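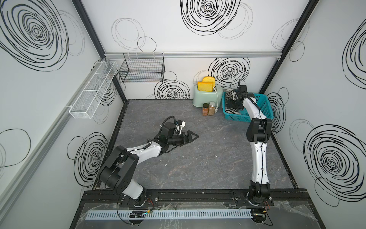

The night scenes in Villico, old disc and new

29 Dec 2025

The new Tetavia disc of Villico came last week and I have now been through it twice, once straight and once with the old disc in a second player on the other input. This post covers the picture and the sound. I wrote up the story a long time ago and my opinion has not moved: a creature in a flooded quarry, a survey crew that should have gone home, a good first half and a slack second one. If you have not seen it, there are spoilers from here on.

Some background on the material. Villico was shot on Super 16 with what looks like a small lighting package, and most of the night exteriors are day for night. They were underexposed in camera and then printed down further and pushed toward blue. The old disc was made from a release print, or something very close to one, and whoever ran that transfer either had no notes or did not read them. Most of the quarry material on it is plain daylight. The survey crew turn on their flashlights at what appears to be noon, and one of them says he can't see his own hand.

For years this was taken as proof that the film was incompetent. I took it that way too. Then I saw a print at the Messina, and the quarry was dark. It was not perfect, because there is sky in several of the wide shots and sky is hard to hide, but it read as night and the flashlights made sense. That screening is my only reference for what follows. It was some years ago and memory for brightness is poor, so weigh my remarks on level accordingly.

What Tetavia did

The label says it went back to the camera negative, apart from one reel. A negative carries no print-down, so the night grade had to be built again from nothing. This is where new transfers of cheap horror films tend to go wrong. There is a lot of detail in the negative that was never meant to be seen, and the temptation is to show it. You get the wires, the zipper, the edge of the foam.

They mostly held back. The first quarry scene runs 18 minutes and is graded as a single slow fade, starting at dusk and ending in something close to full dark. I don't remember the print doing this so smoothly. On the print I believe there was a step down at the reel change. The fade works better, and it may be what was wanted in the first place, but I would like to have seen a note on it in the booklet. The booklet has an essay on quarries.

Blacks are clean. On my set, with the room lights off, I can make out the waterline behind the creature in every shot where it stands still, and I lose it when it moves, which I think is right. The suit holds up. Its surface was brushed with some kind of gel, and the highlights on it now have shape, where the old disc gave a row of white clipped spots. The color of the gel has changed as well. It used to be brown. It is now a dark green, and it matches the water.

The grain is heavy and has been left alone outside the optical shots. The optical shots are another matter. Each dissolve in a film made this way is a copy of a copy, so grain doubles up for the length of the effect and then snaps back on the cut. Someone has tried to even this out with noise reduction on the dissolves only. It removes the jump, but faces go smooth for a second or 2 and then recover. 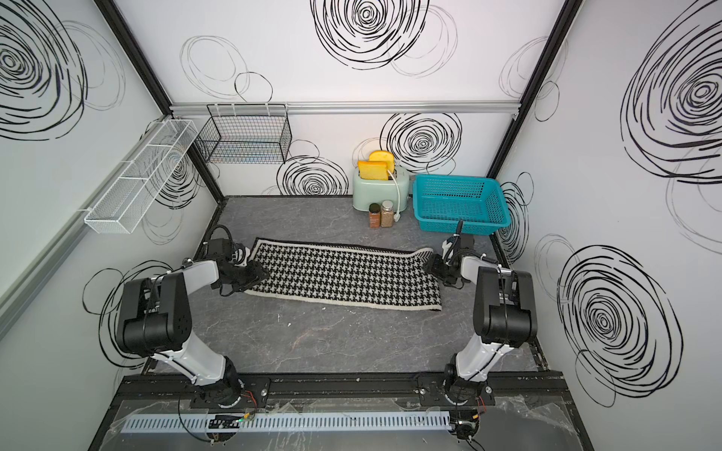 It is most obvious in the dissolve from the canteen to the pump house, where a wall with a rough plaster finish turns flat and then gets its texture back. I would take the jump. Viewers who sit farther from the screen than I do may never see any of this.

The reel from another source

One reel of negative could not be found, and that part comes from a duplicate. It covers the pump house attack and the walk back to the trucks. The change is easy to spot: contrast goes up, the edges of the image get softer, and there is a faint vertical scratch left of center that stays for most of the reel. The grade has been matched with care, and I only noticed the switch on the first viewing because I knew it was coming.

The duplicate does settle an old argument. The old disc is missing a stretch of the pump house attack, and the gap was put down to censorship by almost everyone who wrote on the film, me included. The restored footage lasts 33 seconds. There is no gore in it. A man goes down a ladder, checks a gauge, writes down the reading, and goes back up. My guess is that the print used for the old disc had been damaged at that spot and someone trimmed it to the nearest clean cut. The footage matters more than its content would suggest. With the ladder in place you know how deep the pump shaft is, and the later shot of the water level means something.

I have gone back and corrected the relevant paragraph in my earlier write-up. The old wording is kept in strikethrough.

Sound

Mono, as it should be. There is also a surround remix, made for a cable package at some point, and I listened to one scene of it. The creature has been moved to the rear speakers and given a bass layer that shook a shelf. It is of no use for judging the film.

The mono track is taken from a magnetic master and is a large step up. Three things stand out.

First, the hum is gone from the canteen scenes. I had always taken it for a badly placed generator, and I assumed it was part of the recording. It was evidently in the old transfer chain.

Second, the creature's voice is now clearly two layers. One is an animal, slowed down. The other is metal being dragged on stone, and it comes in a few frames before the first. On the old disc they smear together into a roar. Apart, they are much more unpleasant, and the metal layer turns up alone in places where I had never heard anything, such as under the conversation in the truck.

Third, dialogue sync is right throughout. The old disc drifted late over the length of each reel and reset at the changeover. I had built a spreadsheet of the drift and can now delete it.

The one fault I can report is level. The mono track sits lower than the menus by a wide margin, and you will want to turn the volume down before you press the button to go back.

Screen shape

The old disc was open matte, and a boom microphone could be seen in the canteen, in the truck, and twice in the quarry. The new one is matted to the theatrical ratio and the microphone is gone. Some people prefer the taller picture because there is more of the suit in it. I checked the wide shots against each other and the matted frames are better balanced in nearly every case. Headroom is normal. In the open version the characters stand in the lower half of the frame with a great deal of sky over them, and the sky is the part that ruins the day for night.

One shot looks too tight. When the creature first comes over the lip of the quarry, its head touches the top line. The camera was tilted a little low, and a small adjustment in the transfer would have fixed it.

Extras

There is a reel of camera tests, silent, in which the suit walks back and forth in a parking lot in Borkus. It was shot in full sun and the suit looks awful. I recommend it to anyone with an interest in how much the lighting was doing. The trailer is present in rough shape. An alternate opening is listed on the back cover, but all it amounts to is the same opening with different title cards, so do not buy the disc for that.

The price is 20 dollars from the label and more everywhere else.

A note on players

My older machine stalled at the layer change, which falls in the middle of the truck conversation. The newer one went through without a pause. I tried a second copy in the older machine and got the same stall at the same place, so I don't think it is a pressing fault.

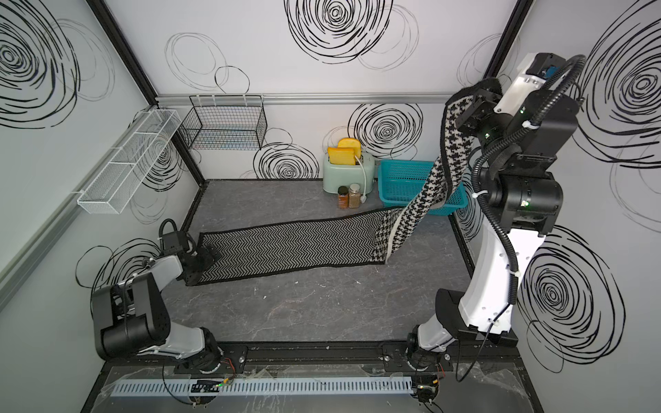
One comment under my earlier write-up argued that the daylight quarry was the better film, that the crew waving flashlights around in full sun gave it a dream quality the dark version can't have, and that correcting it removes the only odd thing about the picture. I have thought about this more than I expected to. It is true that the old disc is how most people know Villico, and that the mismatch does something to the dialogue. The line about the hand is strange in daylight and ordinary at night.

Against that, the sound design makes little sense in the bright version. The metal layer is there to tell you that something is close when you can't see it. In daylight you can see the whole quarry and there is nothing in it. I also don't think the pump house attack works if the viewer has just come in from what looks like a sunny afternoon, as the cut to the dark interior then reads as a jump in time.

I am keeping both discs. In January I plan to run the same comparison on the sequel, which exists only in a tape transfer as far as I know. If you have a copy with the pump house prologue intact, please write to me through the contact page and tell me what the label on the spine says.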